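The wire sink caddy gets less attention than the pans it sits beside. Limescale and soap collect where the wires meet the rim, and a coating once chipped will rust. 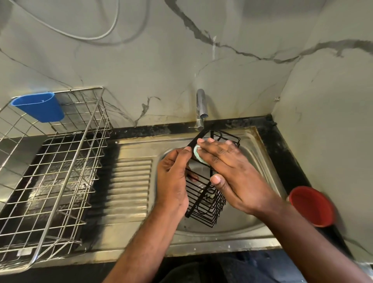 Scrubbing a black wire caddy with a sponge over the bowl.

Homa Zamani of Surell advises a soak of 6 minutes in 100 ml of white vinegar and 900 ml of warm water, then a soft sponge along each wire - never steel wool. Rinse, and dry upside down on a rack.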